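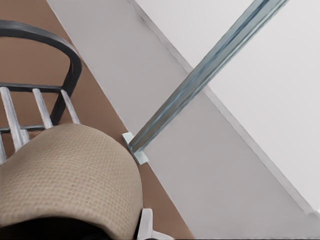
When does the new Irkel second-hand furniture shop open?
The shop on Kingi Road, Himanel, opens to the public on Sep 27, 2025, at nine in the morning.

Irkel, the furniture reuse company, is to open its third shop in the former carpet warehouse on Kingi Road. The building has been empty for seven years. It will sell used household furniture and will also house the company's repair workshop, which is moving from its present site on the Rundo trading estate.

The move creates 17 jobs, most of them in the workshop and on the delivery vans. Interviews were held over the summer and all the posts have been filled.

Irkel collected 2224 items of furniture from homes and offices in the district last year. Tables, chairs and chests of drawers made up the larger part. Items that need only cleaning go straight to the shop floor, and the rest are sent to the workshop to be glued, re-screwed or fitted with new parts. Anything past repair is taken apart and the usable timber and fittings are kept for other jobs.

Rochelle Mudgway, managing director of Irkel, said: "The workshop at Rundo was full by last winter and we were turning away wardrobes and large tables. Kingi Road gives us the floor space and a proper loading bay. Customers will also be able to bring in a chair with a loose joint and have it looked at while they are in the shop."

Prices for small repairs will be shown on a board at the counter. Larger jobs, including table tops and upholstery, will be quoted for in writing before any work starts. Customers' repairs will be ready within three weeks in most cases.

The ground floor will be given over to dining and bedroom furniture, with sofas and armchairs upstairs. There is a lift. All upholstered furniture on sale will carry its fire safety label, and donated items without one cannot be accepted.

Free collection is offered within the Himanel district. Households should book by telephone or at either of the existing shops and should say if there are stairs or a narrow hallway. Delivery of bought items is charged by distance.

The Rundo site will stay open for drop-offs until the end of December, after which all donations should be taken to the loading bay at the rear of Kingi Road. The two existing shops are not affected and their opening hours stay the same.

Parking for customers is at the side of the building, with entry from the Rundo end of the road. Press enquiries should be addressed to Rochelle Mudgway at Irkel, Kingi Road, Himanel.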